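A visit to the hand laboratory at Clillent

On December 2, 2024 I had the chance to visit the test rooms of Clillent, together with my colleague Caoimhe Ó Néill. We are looking for a hand for our own arm at Prerkwood, and until now we have only worked with simple grippers of two jaws. I write these notes for the members of our group who could not travel.

We were received by Kieran Conneely, who led us first through the workshop and then up to the kitchen. They call it the kitchen because it has a countertop and dishes, and most of the trials with food and glass are made there. Cormac Hanrahan was running the arm that day. He is a patient man and answered all my questions, also the ones I asked two times.

The plan was to compare 3 end tools on the same arm: a parallel gripper, a soft gripper with air, and a hand with four fingers and a thumb. The parallel gripper I knew already. It is quick and it repeats very well, but with fruit one must set the force for each kind separately. The soft one was gentle, only it covers the object so much that its camera has little left to see.

For the hand, a small camera sits at the wrist and looks along the fingers. I asked if this is a good place for it. Cormac said that it is a compromise, as the palm always takes a big part of the view, but the tips and the thumb stay visible when the hand is open, and this is the moment when the controller needs them most.

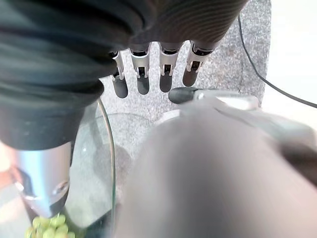
The question of force was for me the most interesting. In the software, which has the name Mama (the origin I did not learn), each finger has its own limit, and the thumb has another. Caoimhe was allowed to change these values herself from the laptop. With the limits very low, the hand let a grape slip on 4 of 6 attempts. When she raised only the thumb, it became better, and no grape was damaged as far as we could see.

With a glass bowl the hand was less convincing. It took the rim well, but it needed a long time to decide on the closing, and the parallel gripper did the same job in half of the time. Kieran did not hide this. He told us that the controller is from June and the new one should plan faster.

Two practical points for our group. The cable needs more free length than I expected, so our present holder must be changed. Also, the service interval for the finger joints is 2000 closings, which we would reach in almost a month.

We have asked for a loan of the hand in the new year. Janaka Jayawardena will prepare the flange, and I would be glad if somebody could check the supply voltage before then.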